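My desk reading this June was a gear set: a metal plate with bevel gears on it, parked on a dark gray mat because Romana Beneš objects to scratches. I paid Flistau 60 dollars for it and have no regrets I'm willing to type. 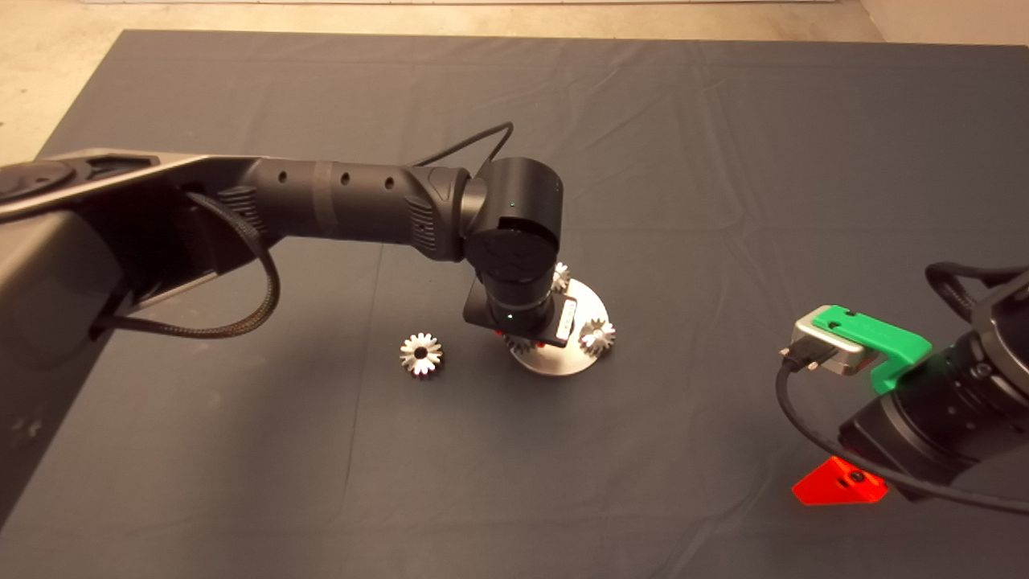

Do the gears need grease?

A thin smear on the teeth is enough, and the plate should stay clean.

Romana maintains the mat is also hers. 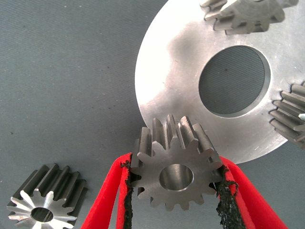
Lint is my real hobby. I brush the cloth, I look away, and there are specks on it again, tiny and dark and right out in the open next to all that nice machined metal. I blame the sweater.

Folding is worse. I've tried it in thirds, and I've tried rolling it,

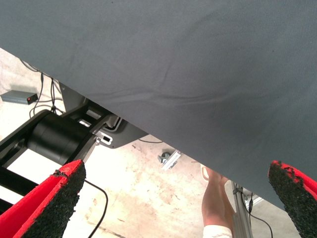 and the creases come back wherever they like. Ashwin Alva says to iron it. Ashwin can come over and iron it.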